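Letenar Workbench Mat, Large

Home > Workshop > Bench Surfaces > Mats

Item no. 2577
In stock
Ships in two to four working days

The Letenar mat is a thick rubber surface for work benches, hobby tables and packing stations. It lies flat without glue or clips, stays put when you lean on it, and can be cut with a utility knife to fit the bench you already have. The top side is smooth with a light matte finish. The underside has a fine ribbed texture that grips wood, steel and painted board.

We have sold bench mats since the shop opened, and the large Letenar is the one most people end up with. It is heavy enough to lie still and still light enough for one person to roll up and carry.

Who it is for

Most of these go to people who assemble small parts, repair household items, or pack fragile goods. A hard bench chips edges and lets small screws bounce onto the floor. A soft mat takes the shock out of a dropped part and keeps it close to where it landed. It also cuts down on noise, which matters if your bench is against a shared wall.

The mat is not meant for hot work. Do not put a soldering iron or a heat gun directly on it. For that kind of job, use the Ranari heat pad, which can sit on top of the mat and comes in two sizes.
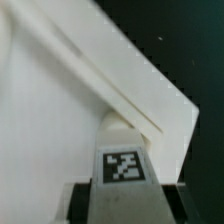 Surface and wear

The top layer is firm enough to write on with a sheet of paper over it. A craft knife will mark it if you press hard. Light cuts close up again and are hard to find after a day or so, but deep ones stay. If you cut every day, buy a separate cutting board and keep the mat for everything else.

Both sides can be used. The ribbed side is rougher and holds round parts better, so some customers flip the mat when they sort hardware. Arnulfo Usuga in our warehouse has had the same one on the packing table for years, ribbed side up, and it has worn thin only at the front edge.

Specifications

Material: solid rubber, single color through the top layer
Top: smooth, matte
Underside: ribbed
Length: 2000 mm
Edges: square cut, not beveled
Suitable for: indoor use, dry benches
Not suitable for: hot tools, strong solvents, outdoor storage
In the box: one mat, rolled, and one care card

Length can vary a little with room temperature. Let the mat rest flat overnight before you trim it. We get a few calls each winter from people who cut a cold mat to size and found it too long the next morning.

Fitting the mat

Clear the bench and wipe off any dust or oil. Unroll the mat with the smooth side down and leave it like that for a few hours so the curl comes out, then turn it over. If one end still lifts, put a couple of books on it.

To trim, mark the line with chalk and lay a steel ruler along it. Make several light passes with a sharp blade. One heavy pass tends to wander and leaves a slanted edge. Cutouts for a vise or a cable hole are easier if you drill or punch the corners first and then join them up with the knife.

If you need two mats side by side, butt the factory edges together. They are straighter than anything you will cut by hand. The Grajales seam strip goes underneath and keeps the gap from opening.

Cleaning

Wipe with a damp cloth and a drop of dish soap. Dry it before you put anything paper on it. Fine dust comes off best with a vacuum and a soft brush head. Acetone, paint thinner and brake cleaner will dull the finish and can make the surface sticky — if some gets spilled, wipe it up at once and rinse with water.

New mats have a rubber smell. It fades in a week or two, faster with a window open.

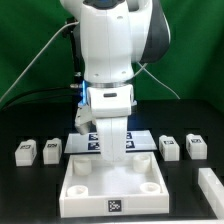 Delivery and returns

The mat is shipped rolled in a cardboard tube. It is heavy for its size, so please check that someone can be there to take it in. Uncut mats can be returned within 17 days in the original tube. We cannot take back a mat that has been trimmed, unless there is a fault in the material. Send a photo of the fault to customer service before you return anything. Yaneth Arango handles returns and usually answers the same day.

Customer reviews

Nelly Villca
Good thick mat. I repair clocks and used to lose a screw a week. The smell was strong at first but gone now. Took off one star because the tube was dented when it came, although the mat was fine.

Yeison Pacheco
Bought two for a long bench. The seam strip is worth getting. Easy to cut if you go slowly.

Margit Kristiansen
A bit darker than I expected from the website. Lies flat and does not slide. I would have liked a rounded edge at the front.

Often bought together

Ranari heat pad, small
Grajales seam strip
Drurer parts tray with lid

Page updated November 14, 2025. The extra-wide version is sold out and is expected back in March.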